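Perspectives > Automation and Services > Interviews

Can a machine clear the table? An interview with the technical lead at Clusico

Clusico has spent the better part of four years on a question that most households would regard as trivial: whether a machine can clear a table, wipe it and put the dishes where they belong. The company's laboratory in Grekstead occupies a former furniture showroom, and much of its work is carried out at ordinary kitchen tables. The technical lead, who asked to be identified by role only, met with this publication in August to discuss what has been achieved and what has not.

The first question concerned readiness. The technical lead was direct. "If you are asking whether you can buy something next year that will look after your kitchen, the answer is no," the lead said. "If you are asking whether a machine can do one kitchen job, in one room, with a person nearby, then yes, on most days."

The distinction matters to Clusico's clients, which at present are institutions. The company's current trial, known as Stindano, is set in the dining hall of Gosling, a supported living residence where staff clear and reset tables after each meal. The trial covers three jobs: picking up cups and bowls, wiping the surface, and laying out place settings for the next sitting. Floor cleaning and laundry were considered at the planning stage and set aside.

Asked why cups and bowls should prove so difficult, the technical lead pointed to the range of objects a dining hall contains. A rigid mug with a handle is now handled well. A thin plastic tumbler bends when it is held too firmly and slips when it is not. Clear glass and pale dishes on a pale table remain a known weakness, as the system has trouble judging where the edge of the dish ends and the table begins.

"People imagine the hard part is the thinking," the lead said. "A good deal of our week is spent on friction. We change the surface of a finger, we try it on the same bowl, and we write down the result."

Progress is measured in plain terms. Each object is attempted 200 times before the team reports a result to Gosling. An attempt is recorded as a failure if a person has to step in for any reason, including a dish that has been set down safely but in the wrong place. Under this rule, the lead noted, results look poorer than those the public may have seen in promotional films, where a single good attempt is often all that is shown.

Speed was the next subject. A staff member at Gosling can clear and wipe a table for 4 in a couple of minutes. The Stindano system took 45 minutes when the trial began and now takes 20. The technical lead does not expect it to match a person's pace in the near term and questioned whether it needs to. The hall stands unused between the midday and evening meals, and a slow machine could do useful work in that period, provided it did not need constant watching. At present it does need watching, and the cost of that supervision is included in the figures the company gives to the residence.

On employment, the lead was careful. Clusico's agreement with Gosling states that no position will be removed during the trial. What happens afterward is a matter for the residence and its staff. "I would be misleading you if I said labour never comes into it," the lead said. "The residence has shifts it cannot fill. That is the reason we were invited."

The conversation then turned to how the machine learns. Clusico relies heavily on recorded examples of each job being done properly, at many tables and under different lighting. The lead described this as slow and repetitive work that does not lend itself to shortcuts. A grasp that is reliable on one table may fail on another of a slightly different height or finish.

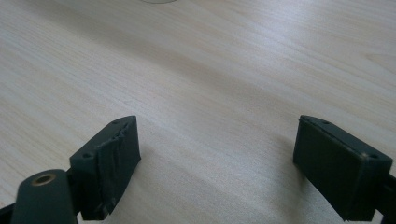 One reader of an earlier article in this series wrote to ask whether the money would be better spent on a second dishwasher and an additional pair of hands, adding that at the residence where her mother lives, the person who clears the table is often the only one who stops to chat. The letter was put to the technical lead, who considered it a fair objection. The lead replied that a machine that clears tables well and leaves residents with less company would be counted as a poor result, and that Gosling has asked for this to be part of the final review.

As for shop-floor work, Clusico has received enquiries from retailers about restocking shelves. It has declined them for now. Shelves are more orderly than dining tables, the lead acknowledged, but they are also surrounded by customers, and the company does not believe its safety case is strong enough for a public aisle.

The Stindano trial will continue through the winter. Wiping is to receive the most attention, in particular dried food, which the system often passes over once and treats as finished. Laying out place settings will resume after that work is complete.

Related items

Shelf restocking by machine: what retailers are asking for
Supervision costs in service automation
Dining hall staffing in supported living residences
Letters from readers: help at home
How household tasks are timed and scored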